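Szabo Street Community Garden: Questions We Get Asked a Lot

Thanks for stopping by! Most of what people want to know is somewhere on this page, and if it isn't, write to Rocío Ayala at the garden desk and she'll get back to you, usually in the evening after she has watered her own tomatoes.

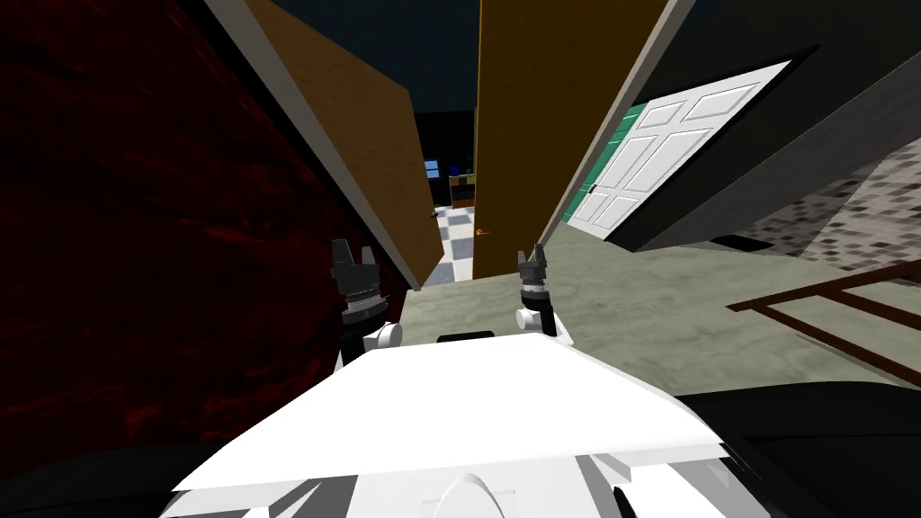 How do I get a plot?

Fill in the plot request form, either on this site or on paper from the box by the front gate. We have 170 plots in all and they do tend to be taken, so your name will go on the waiting list. People move away, have babies, get new jobs or just find out they like buying lettuce better than growing it, and plots come free all through the season. Spring is the busiest stretch. If you get your form in before the end of March you have a fair chance of something opening up by early summer, though I can't promise it, and some years are slower than others.

When your turn comes we'll email you, and then call if we don't hear back. Please do answer one or the other, even if it's to say no thanks. You can turn down a plot once and keep your place in line.

How long is the wait, really?

It depends on how picky you are, and I mean that kindly. If you'll take any plot in any part of the garden, it can be a few months. If you want one along the south fence, where the sun is best and the hose reaches without a fight, it can be more than a year. Tick "anywhere" on the form if you can stand to. You can always ask to swap later, and plenty of our south fence gardeners started out back by the compost bins.

How big are the plots?

The regular ones are ten feet by fifteen, and the half plots are just what they sound like. We also have raised beds near the front gate, with a hard path running between them, for anyone who uses a wheelchair or a walker or whose knees have simply had enough. Those have their own waiting list. You don't have to bring a doctor's note or explain yourself, just tell us you'd like a raised bed.

Newcomers nearly always want a full plot and I nearly always try to talk them into a half. A full plot in July is a lot of weeding! If you fill a half plot and find yourself wishing for more, we'll be delighted to hear it.

What does it cost?

We charge one fee for the year, and a smaller one for half plots and raised beds. The current amounts are printed at the top of the plot request form, so please look there, as this page doesn't always get updated when it should. The fee pays for water, wood chips, hose repairs and the insurance. If the fee would keep you from gardening with us, send Rocío a note. She'll work something out with you and it stays between the two of you.

Do I have to put in work hours?

Yes, two mornings over the season, on top of looking after your own plot. We post the dates on the shed door and send them out by email as well. The jobs are things like spreading chips, painting the benches, turning the compost and pulling bindweed off the back fence, and there is coffee. If mornings are impossible for you, ask about the evening jobs, such as locking the gate or checking the hoses. You're welcome to bring a friend or a teenager to help, and two people working one morning counts as both of yours.

Where does the water come from?

City water, from taps at the end of every other row. It's turned on once we trust that the hard frosts are over and turned off again in late fall. We also collect rain off the roof of the shed. The tank holds 1,745 gallons when it's full, and in a decent spring that carries the flower borders and the children's bed for quite a while. Please take tank water with a watering can and leave the hoses on the taps. The tank water is for plants only, so don't drink it or rinse your salad in it.

Hand watering is fine at any hour. If you use a soaker hose, please stay on the grounds while it's running. I once went home for lunch and left mine on, and I'm still apologizing to the lady with the onions.

What can I grow?

Nearly anything you'd like to eat or look at. A few plants are off the list: mint in open ground (in a pot is fine), bamboo, running raspberries, and trees of any kind, even small ones that you swear will stay small. Sunflowers and corn are welcome but put them on the north side of your plot so your neighbor isn't gardening in the dark.

We do get asked about tomatoes more than everything else put together, so I'll say a word. Our soil is on the heavy side and slow to warm up. Wait longer than you want to. The plants that go in two weeks late catch up with the early ones, and they don't sulk about it the way the chilly ones do. An older variety called Brastotis has been passed around here for years, a medium red with a thick skin that doesn't crack after rain, and you'll find seedlings on the swap table in late spring. Take two or three and leave something in return if you have it.

May I use sprays or fertilizer?

We garden without weed killers or bug sprays from a bottle. Compost, aged manure, seaweed and bone meal are all fine. Soapy water for aphids is fine too. Cernomby Farm drops off a load of aged horse manure every fall and it sits in the bay beside the tool shed for anyone to use. Please take what your plot needs and no more until the first week is over, and after that help yourself.

Can I bring my dog?

On a leash and on the paths, yes, gladly. Please keep dogs out of the beds, including your own, and take bags home with you. There's a water bowl by the gate that somebody or other always seems to keep filled.

What about children?

We love having them. The children's bed in the middle of the garden belongs to every child who visits, and they can plant, dig and pick there without asking. Everywhere else it's look but don't pick, unless it's your family's plot. The strawberries by the bench are a gray area. I pretend not to see.

Are there tools I can borrow?

The shed has forks, spades, rakes, wheelbarrows and a good stack of watering cans. The gate code and the shed code come with your welcome email. Knock the dirt off, hang things back up, and if something breaks, put it on the bench with a note so it can be mended. We don't lend tools to take home.

What happens to all the extra food?

There's a blue crate inside the gate from June on. Anything left in it by nine in the morning goes to the Flutico Pantry that same day. Last season we sent over 1,721 pounds, and a good part of that was zucchini, for which the pantry has been very gracious. They're happy to have herbs, beans, tomatoes, greens and root vegetables. Please leave out anything you wouldn't be glad to eat yourself.

I'm going on vacation. Will I lose my plot?

No! Just tell us. Put a note in the notebook in the shed with your plot number and your dates, and ask a neighbor to water if you can. We only start to worry when a plot has gone three weeks with no sign of anyone and no word. Even then you'll get a friendly email first, then a call, and then two more weeks to get back on top of things. If life has gotten hard and you need help with the weeding for a while, say so. People here are good about that.

When do I need to clear out for the winter?

By the middle of November, unless you're growing something that stands the cold. Garlic, kale and leeks can stay where they are. Pull out tomato vines and take down strings and netting, and put a layer of leaves or straw over the bare soil if you can find some. Diseased plants go in the trash barrel by the gate and stay out of the compost.

Can I just visit?

Please do. The gate is open whenever a gardener is inside, which in summer is most of the day, and you're welcome to wander the paths or sit on a bench with your lunch. If you have a question, ask whoever is nearest. They may talk your ear off about beans.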